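# The Bronside Crossing

My brother sold the truck the spring our father died, so I walked to Bronside for the papers.
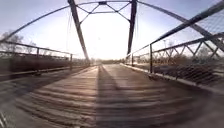
It was 18 miles round trip and I had told the woman at the county office I would be there before noon. She said they closed at noon. I said I knew that.

I had a bag with a sandwich in it, a bottle of water and 50 dollars for the filing fee. My brother had offered to pay half and then had not brought it up again.

The office was in the back of the old Skulto feed store. The woman slid a form over the counter and I filled it in. Where it asked for relationship I wrote "son." Where it asked for other heirs I stopped for a while.

"You can leave that and come back to it," she said.

I put my brother's name down. He was 10 years older than me and had lived in that house longer. He had also left it first – I thought about that too, but there was no line for it.

The fee had gone up to 89 dollars. She looked at my money and then at the clock.

"Mail the rest," she said, and stamped the form. The stamp said 09/04/2013.

I ate the sandwich on the steps outside. Then I called my brother from the pay phone and told him he owed me 39 dollars. He asked how I was getting home. I said the same way I came.

"Stay there," he said. "I'll borrow a car."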